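Colour mixing at the kitchen table – our August gallery

Share 5 | 2 comments

Well, we did it again! Every August I say we'll have a quiet one, and every August I end up with food colouring on my elbows and a row of children asking if they can drink it (no, put it down). If you're new here, I run the rainy day science table at the Pirnville library room, and this page is where I put up the bits I want to remember, along with whatever I'd do differently next time round.

The idea is as simple as they come. You need water, red, yellow and blue food colouring, something clear to mix in and something to hold your colours upright while you work. That last one matters more than you'd think. In our first year we propped everything up in mugs and lost a whole batch of yellow down the side of the piano, and I still find it on my sleeve when I dust behind there.

So, racks. I'm a complete convert to clear acrylic ones. You can see how much is in each tube from across the table, they rinse out under the tap and they don't hold a stain the way my old ones did. Mine came from Amaral, the little shop on the corner by the bus stop – they keep a box of odds and ends under the counter, so do ask. I went in for one and came out with a bag I could hardly carry, plus a funnel I haven't used yet.

Tubes with a pointed bottom are my favourites for this. A tiny splash of colour fills the tip and looks properly bright, where the same splash in a tumbler would just be a sad puddle. They won't stand up by themselves, mind, so it's racks or nothing.

Red and yellow waiting in the racks, the glass beaker on the black cross for mixing, and the paper cup with the blue band over in the corner. There's still a bit of blue-green clinging round the bottom of the beaker.
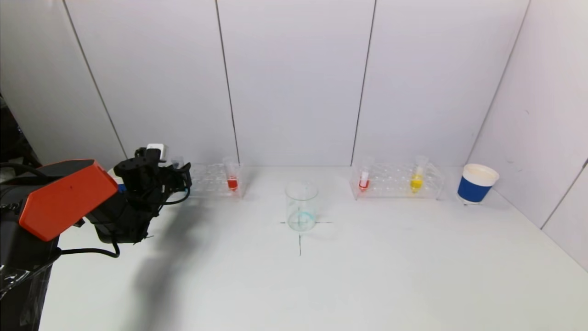

Everaldo Coutinho: We do this one with our lot in Brirkotska and the beaker is always the trouble. Any trace of green left in the bottom and your orange goes muddy before you've even started. I keep a bottle brush next to the sink now and make everybody swish twice. Also, try putting the yellow in first and adding red a drop at a time. It's so much easier to go darker than to come back!

He's quite right about the yellow, and I've pinched the tip for my own notes. Red is a bully. A couple of drops will swallow a whole beaker of yellow if you let it, and then you get a very grumpy six-year-old who wanted the colour of a satsuma and has been handed the colour of a brick. Yellow first, red after, stir, have a look, go again.

On brushes I'm less tidy. I swill with warm water and a squirt of washing-up liquid and then wipe round with a bit of kitchen roll on the end of a wooden spoon. It does the job, though I dare say the bottle brush is kinder to the glass.

The cross was one of those small things that made a big difference, by the way. Give children a mark to put the beaker on and it stays put, more or less. Leave it off and the beaker wanders to the edge of the table all by itself (or so I'm told, by everybody, every time). A black line each way is plenty. I'd been fussing about with coasters for ages before I thought of it.

I like a white surface too. Pale yellow on a brown table looks like nothing much, and on white it absolutely sings. If your table's dark, a sheet of plain paper under the beaker will do nicely, and you can let them drip on it afterwards and call it a painting. We had some lovely ones pegged up by the door.

A few of you have asked about the colouring itself. I use the liquid sort from Nondar, the small bottles with the dropper lids. Gels are gorgeous for icing but they sit at the bottom in a blob and you'll be stirring until teatime. Water it down a little before you fill the tubes and it goes much further.

Paper cups I buy in big sleeves and use for everything – rinsing, scooping, carrying the clean water over, holding the pencils. Write names on them if you've got more than a handful of children, as the squabbles over whose is whose can get surprisingly heated.

Next time I want to try layers, with sugar stirred into the water so the colours sit on top of each other. I've had one go at home and got two stripes and a lot of brown. If anybody has a good recipe, pop it in the comments, and please tell me how much sugar, because "some" is what I used and look where that got me.

2 comments | 531 views | Share this page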